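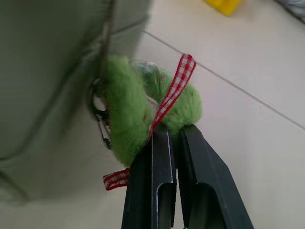
Bríd Rafferty makes bag charms at one end of her kitchen table and eats dinner at the other, and she would like it known that the border is respected. "There was one incident with a meatball," she says. "We recovered."

She sells the charms under the name Tully, after a cat who had no interest in them. They are small fuzzy things with ribbon and a clasp, made to hang off a tote or a backpack and get talked to by strangers on the bus. Rafferty spent 17 years in payroll before this. She says the two jobs have more in common than you'd think, then can't come up with anything.

I ask what the fuzzy ones are supposed to be. Customers have suggested a pear, a caterpillar and, in one email she has kept, "my uncle's slipper."

"I don't correct people," she says. "If you paid for a pear, you have a pear."

The lime green is her best seller, which still annoys her a little. She had put her money on a tasteful oatmeal, and there is a drawer of tasteful oatmeal to prove it. "People say they want neutral. Then they see the green one and their hand just goes."

The gingham ribbon came from her sister-in-law, Bernadette Moriarty, who was clearing out a sewing closet and didn't ask whether Rafferty wanted any. Red and white checks on lime green should not work, and Moriarty maintains that it doesn't. "She tells me it looks like a picnic that went wrong," Rafferty says. "She has 2 of them on her purse."

Rafferty ties every ribbon by hand and leaves the tails a bit uneven. She tried measuring them for a while and found that the results looked like something from a hotel gift shop.

About clasps she has firmer views. Her early charms used a split ring, and she still has the thumbnail to show for it. Now she uses a metal clasp with a proper spring, and she won't buy one until she has opened and closed it herself, several times, while the person selling it waits. "You should be able to move it to another bag while holding a coffee," she says. "If you have to put the coffee down, I've failed you."

As for the bags, she prefers something plain. Pale fabric is good. A big soft gray-green tote is very good, in her opinion, as it goes quiet and lets the charm do the shouting. Patterned bags she leaves to the customer's conscience.

Can you wash them? She thinks about this for longer than I expected.

"Cool water, in the sink, and squeeze it in a towel," she says. "You can brush it after with an old toothbrush – a soft one." And the dryer? "Bernadette put hers in the dryer. It's more of a button now."

She has 3 new colors planned before the end of May. Oatmeal is not among them.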